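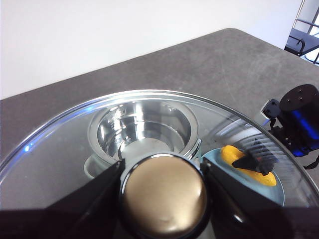

Cookware and dishes: where we are

Posted 2025-01-24 by Mahlet Ambaye
Filed under: Grant Updates / Shared Kitchen

Quick one for Everett Strickland and the Paiva fund. Longer version with receipts comes in May, as agreed.

Sorting first. Everything that was in the old Tumwood kitchen is now out of its boxes and on our shelves or on the tables waiting for a shelf. 311 pieces on the list, counting lids as their own item. Bilal wanted lids counted with their pots, I said no, too many pots came without one. Lids are the slow part of this whole job.

What we do with a lid: try it on the pots nearest in size, check the knob is tight, check the rim for dents, wash, tag. Glass ones with the metal rim are worth the trouble, people can see what's cooking and they don't keep lifting it. The big round one with the bronze-gold knob is a keeper. Small mark on the knob, glass is clear. I'd like to see it paired with one of the large pots before the next cooking class but that's not done yet.

Steel pots: good shape mostly. Four have loose handles and are set aside for Booker Haddad, who has the right rivets. Two more went to scrap, bottoms too warped to sit flat on the burner.

Plates and bowls: mixed colors, no full sets, and we are not going to chase sets. Light blue plates on the lower shelf, everything else above. Bowls next to the sink for now. Shafiq asked for the kids' bowls to be kept seperate and I think he's right, will do that next week.

Money. Shelving is paid for and up. Six units, five in the kitchen and one in the hall. The drying racks from Sollari are late, second time. They say the order is in, no date given. Until they come we dry on towels and it takes up the whole counter, so washing goes in small batches. This is the main thing holding us back.

Still open:
- drying racks (see above)
- labels for the shelf fronts, in both languages
- somewhere to keep baking sheets standing up
- handle repairs
- knobs. Several lids have none. Booker says the universal ones fit if the hole isnt too wide

One ask. Could we move what's left of the paint line over to storage bins? The walls took less paint than quoted and we'd rather have bins with tops for the spare lids. Everett, a yes by email is fine, I don't need a form unless you do.

Next visit to the Fukside site is Bilal and me, to pick up the last of their baking things. After that we stop taking donations until the shelves are labeled.

Mahlet

Recent updates
Shelving is up
Picking a sink for the shared kitchen
Notes from the Tumwood pickup
Cooking class sign-up, spring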